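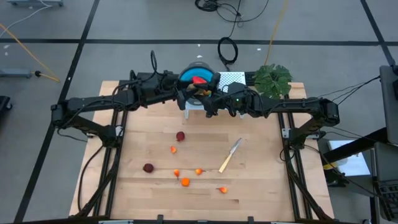 Light wooden top built up from glued strips.

Caring for a Glued-Strip Wooden Worktop

A top made from narrow strips glued edge to edge is stable, but it still takes up and gives off moisture through both faces. Most faults reported to this page come from treating one face and leaving the other bare. The notes below apply to oiled maple, beech and birch. Lacquered tops need a different method.

Before oiling

Clear the top and vacuum the joints. Wipe with a cloth wrung out in warm water and a drop of dish soap, then leave the surface to dry overnight. Sand with the grain, 120 grit first and 180 after. Going finer than 180 closes the surface and the oil sits on it. Raised fibers can be knocked back with a damp cloth, an hour of drying and a few light strokes with worn 180 paper.

Applying the oil

Use a thin hardening oil. Pour a small amount on a lint-free cloth and spread it until the color is even. Leave it for 15 minutes, then wipe off everything that has not soaked in. Oil left standing turns sticky and has to be scraped. A new top needs 4 coats on the upper face and the same number underneath, with a night between coats. End grain drinks more than the faces - keep going back to it until it stops looking dull.

Spread used cloths flat outdoors to dry, or put them in a metal can filled with water and close the lid. Bunched oily cloths can catch fire on their own.

Fixing to a metal frame

Wood moves across the strips and hardly at all along them. A top nearly 1,000 mm deep can change by several millimeters between February and late summer. Drill slotted holes in the brackets, with the slot running across the strips, and fit pan-head screws with washers. Tighten until the washer just grips.

Stains and dents

Black marks around steel objects are iron reacting with the wood. Oxalic acid solution removes them; wear gloves and eye protection, and rinse twice. For a dent, lay a damp cotton cloth over it and touch it with a hot iron for 10 seconds. Repeat if needed. Torn fibers will not come back up and need filling.

Reader Dörte Stöcker asks if an open joint can be closed with more glue. Only if the gap is clean and free of oil. Otherwise rout out the joint and let in a matching strip.

Last revised March 15, 2019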